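A drawer for every hand

In the Liria canteen in Firkow, lunch starts at half past eleven and the cutlery is finished before one. I wanted to know why it always came back in the wrong place, so I went to speak with the woman who is responsible for the kitchen equipment. She asked me not to print her name. "Write only that I am the one with the forks," she said.

The canteen has 667 seats. At the last stocktaking she had 2476 pieces of cutlery, and in January, when she counted again, she had 1451. She does not believe that people steal. "They go into coats, into offices, into the bin with the napkin. A teaspoon is a very light thing. You don't feel it leaving."

Before, all the pieces went in one deep drawer. The new system began on a Friday with plastic containers from Niskanen, in different colours. She had wanted all of them white, but the supplier did not have enough. Now she prefers the mixed ones. "I can say to a new person, forks in the red, and I don't need to say it two times. With white I was repeating myself the whole morning."

I asked if the sorting is done on the long steel counter, near the dishwasher. She shook her head. Steel is too loud for her. She likes a wooden top, and she spoke for a long time about the butcher-block kind, which she oils herself with a cloth.
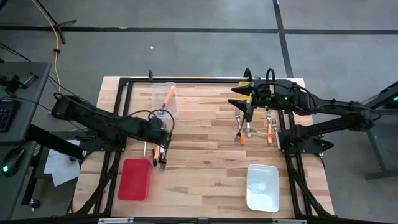 Sorting cutlery on a butcher-block table, with clear, red and white containers. Photo: Nirnemex

Her method is simple. The mixed pieces are laid on the wood first, and then one kind is taken at a time. "Many people pick up what is nearest. Then they must think with every piece. I take all the forks, and I think only once."

About coloured handles she has a strong opinion. Orange is good, she told me, you find it even in dirty water. Pale handles she finds more difficult, and on light wood she has overlooked them more than once.

There are still 2 drawers which she has not reorganised. One is for ladles. The other she opened for me and closed again quickly. "Corks, string, a key for I don't know which door," she said. "I will do it after the summer." Then the dishwasher finished its programme and she went to empty it.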